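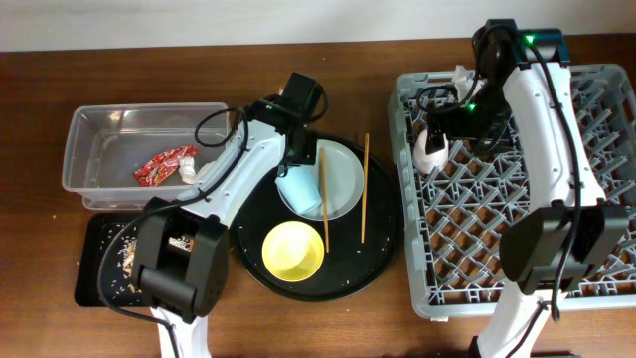 Rice on the tray, wrapper in the bin.

Filed under: Kitchen Talk > Cleanup & Dishes

tpaju_16
Okay, settle something for my household. Do you rinse plates before the dishwasher or just scrape? I grew up with a mom who basically washed everything twice and I'm still doing it at 300 Skolletti Court, to the great amusement of my roommate Emil. Rice is my downfall. It sticks to everything and I can't stand finding it in the filter!

CorinaR
Scrape only. I quit rinsing in January and my plates come out the same as before. I do run it at night so nothing sits for two days.

bsethi90
Disagree, sorry. Scraping is fine for toast crumbs but rice and oatmeal turn to cement in my machine (an old Bivley that was here when we moved in). I soak for 16 minutes, set a timer and everything, then load.

CorinaR
16 minutes of soaking every night?? Babar, just clean your filter.

bsethi90
I clean my filter! Every other weekend. You're welcome to come inspect it.

LiesB
No dishwasher here, so I'm reading this with envy. My system is that everything gets carried over on one big tray and stacked by the sink, small stuff on top of big stuff, and I do glasses first while the water's clean. Greasy pans dead last. My sister does pans first "to get them over with" and I can't be in the room for it.

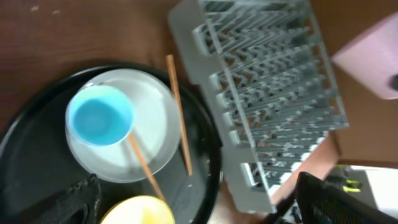

Plate and bowl, black tray, you get the idea. The tray gets washed too, which my sister also argues with me about.

tpaju_16
Wait, why wouldn't you wash the tray? Now I have two questions for Emil.

CorinaR
Tray gets a wipe in my house. Full wash if something spilled.

LiesB
A wipe just moves the smudges around on the dark ones. Hot water, dry it with a towel right away, done.

bsethi90
With Lies on the tray, still against Corina on the rice. Going to soak my pot now.

tpaju_16
Emil says scrape. I'm rinsing anyway.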